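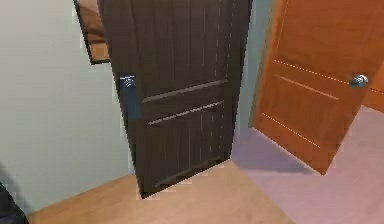 Ilham Hamdy: me parece muy bien todo, pero llevo oyendo lo del robot mayordomo desde que iba al instituto. ¿Puede ir de la cocina al dormitorio con las puertas como las deja la gente, sí o no?

1/ Contesto a Ilham en hilo, porque en un solo mensaje no me cabe. La respuesta corta es: a veces. La larga viene ahora.

2/ Trabajo en Dusteldale, en la parte de simulación. Mi tarea desde agosto son las puertas. Ni platos ni ropa doblada. Puertas con pomo redondo, en una casa simulada, antes de pasar nada a una máquina real.

3/ Casi cualquier tarea doméstica lleva una puerta dentro. Llevar toallas al baño, sacar la basura, recoger vasos del salón. Si el robot se queda en el pasillo, lo bien que coja los vasos da igual.

4/ Una puerta cerrada es un problema conocido: localizar el pomo, agarrar, girar, tirar o empujar, pasar. Una puerta a medias es peor. Hay que decidir si se cabe, si conviene abrirla más y por qué lado rodearla.

5/ Y cuando hay dos abiertas muy cerca una de otra, el planificador tiene que elegir cuál mueve primero. Una persona lo resuelve con la cadera y un cesto en los brazos. A nosotros nos costó dos semanas de trabajo.

6/ Datos, que siempre me los pedís. En la última tanda lanzamos 3.617 intentos en simulación, con hasta 60 segundos por intento. Si pasa el tiempo y el robot no está al otro lado, cuenta como fallo aunque la puerta haya quedado abierta.

7/ De los fallos revisé a mano 17, elegidos al azar. La mayoría eran de posición: el robot se arrima demasiado a la pared o al marco y se queda sin información útil. Ve pintura lisa y poco más. 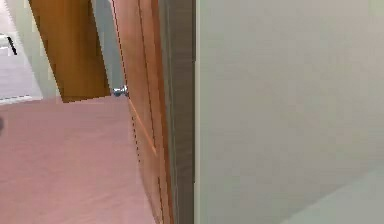

Jamba, pared y puerta entreabierta en la casa simulada.

8/ Desde una posición así, un humano da un paso atrás sin pensarlo. El robot tiene que saber que le falta información, que es otra cosa distinta de saber abrir puertas. Ahí estamos ahora.

9/ Sherif Bouazza me preguntaba ayer si no es más fácil cambiar los pomos por manillas. Sí, es más fácil. También lo es poner puertas automáticas. Pero si para meter un robot en casa hay que hacer obra, mucha gente no lo va a comprar, y yo tampoco.

10/ En nave industrial la cosa cambia. En Molefe tienen carros que llevan piezas entre dos zonas y funcionan a diario. El suelo es plano, el recorrido está marcado y los portones se abren por señal. Nadie ha dejado una mochila detrás.

11/ En Pisska intentaron lo mismo en una lavandería pequeña y lo dejaron a medias. El carro iba bien. Lo que fallaba era la puerta del almacén, que cada turno dejaba de una manera. Acabaron quitándola.

12/ Sobre la simulación: sirve para repetir mucho y romper poco. No sirve para todo. El roce de una bisagra vieja o una puerta que pega en el suelo los tenemos muy mal modelados. El modelo de contacto que usamos, Idach, trata el pomo como un cilindro perfecto y los de mi casa no lo son.

13/ Por eso no doy porcentaje de éxito en este hilo. El de simulación queda bonito y la gente lo lee como si fuera el de su pasillo. Cuando tengamos pruebas con puertas de verdad lo publico, salga lo que salga.

14/ Entonces, Ilham: de la cocina al dormitorio, con las puertas abiertas del todo, sí. Cerradas y con manilla, bastantes veces. Con pomo y a medio abrir, hoy no me fiaría de dejarlo solo con una bandeja.

15/ Me preguntan por privado si merece la pena esperar para comprar uno. Yo para fregar el suelo ya tengo un aspirador de los redondos y me vale. Le dejo las puertas abiertas antes de salir.

16/ Lo siguiente que vamos a probar es el paso atrás: si el robot lleva un rato viendo solo pared, retrocede y vuelve a mirar. Cuando tenga la tanda cerrada, sigo el hilo por aquí.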